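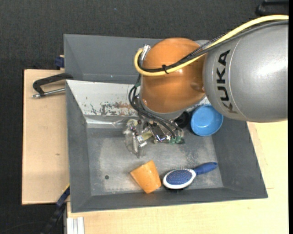
Wanted: people to help us write the rules for robot picking cells

4 min read

If you've ever taped a handwritten note to a robot cell because the manual didn't cover what you needed, we'd love to hear from you!

Flirnow is putting together a shared practice guide for small picking cells, the kind where an arm reaches into a bin and takes out whatever has been put there. Plenty of shops run cells like this with good habits that live in one person's head. We want to get those habits onto paper, argue over them, try them out, and give the result away free to anyone who can use it.

We have room for eight participants in the next working group. You might be a technician, an operator, a safety lead, a teacher or a student who spends most afternoons next to an arm. You don't need a degree, and you don't need to have written a standard before (most of us hadn't). What you do need is hands-on time with a cell and the patience to read a draft out loud and say which line makes no sense.

What the group will work on

- Cable and hose routing on the arm: where to tie, how much slack to leave at the wrist, when to replace a tie
- Clamping bins and boards so they stay put, and how often to check them
- Choosing test objects, including awkward household ones with handles, open rims or tapered sides
- When a worn bin should be swapped out, and who decides
- Reaching into the bin: what has to be stopped and locked first, every time

The last one is where we argue most. Mirsad Jurić drafted the first version in January and it has been rewritten from top to bottom twice — he is still cheerful about it.

What taking part looks like

The group runs for six months. Expect two online meetings a month, plus reading in between. There is one visit to the Mestton workshop, where we try the draft rules on a working cell and mark up everything that slows people down for no good reason. We pay for your time and your travel. Everyone who contributes is named in the guide, unless they'd prefer not to be.

How to apply

Send a page or less to Nneka Omoregie. Tell us what you work with, and describe one rule you follow that isn't written down anywhere. Photos of your own setup are very welcome, messy ones included! Applications close at the end of April 2024, and Amparo Zapata will reply to every one of them.

Contact: Nneka Omoregie, Flirnow, Room 909 | © Flirnow | Back to top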